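Planner stalls when both arms want the same airspace (Pulloden 4)

ferrite_bead
Two-arm foam sorting: blocks go in the bin, eventually.
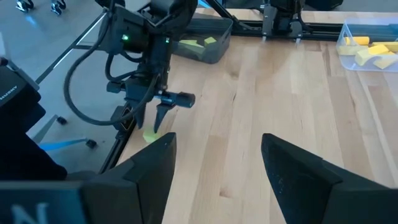

Single-arm plans come back in 95 ms. Turn on the second arm and Pulloden thinks for 1,512 ms, then returns a path that goes home first, like it forgot its keys. Collision padding is at default. Anyone seen this?

mudlark77
Default padding is your problem. It inflates every link, cables included, so near the table each arm sees the other as a sofa. Halve it on the wrist links only.

tablesaw_tim
Disagree. I ran zero padding for a month and it still went home first. It's the seed. Pulloden seeds from the home pose unless you pass the last joint state, and the docs mention this once, in a footnote.

mudlark77
Zero padding for a month. How are your fingers?

tablesaw_tim
The robot's are on their second set. Unrelated.

ferrite_bead
Tried both. Padding alone: 699 ms, still goes home. Seed alone: 1,512 down to 477, no detour. Both together: same 477, plus one plan close enough to the other wrist that I hit stop.

oxbow
Or drop joint planning and put a lock on the shared zone. We do that with Lenell. One arm waits, boring, works.

tablesaw_tim
Then why buy two arms.

oxbow
So one can wait.

ferrite_bead
Keeping the seed fix, padding back to default. Will try the lock if it gets creative again. Config is in the Wondora repo under planner/dual.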